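From: Josiane Le Goff
To: teleop-users
Date: Fri 12 April
Subject: Re: Pump bottle task, hand guiding or remote?

Killian Arnaud wrote:
> We recorded 30 demos by hand guiding and the wrist
> drifts on the press. Is remote control any better?
> Also, does the start pose matter?

Remote, for the press. With hand guiding your own push ends up in the force readings, and the policy learns it. We kept hand guiding for the approach only – it is quicker and the paths are smoother.

The start pose does matter. Ours is fingers closed, pointing down, a short way above the table, with the bottle off to one side. Leave enough slack in the arm cable for the wrist to turn.
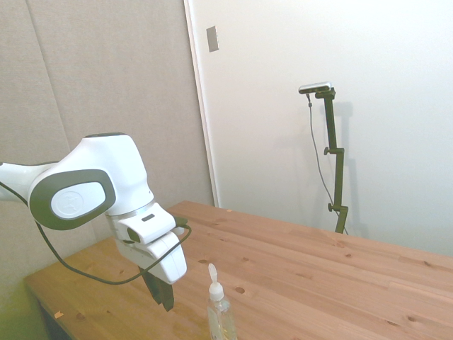
Fix the side camera stand before the first demo and don't touch it afterwards. In February the Dronton set lost 101 demos to a slipped clamp. Log at 1,000 Hz if your controller allows it and downsample later.

Hervé Riviere has the replay script, ask him for the Flistby branch.

Josiane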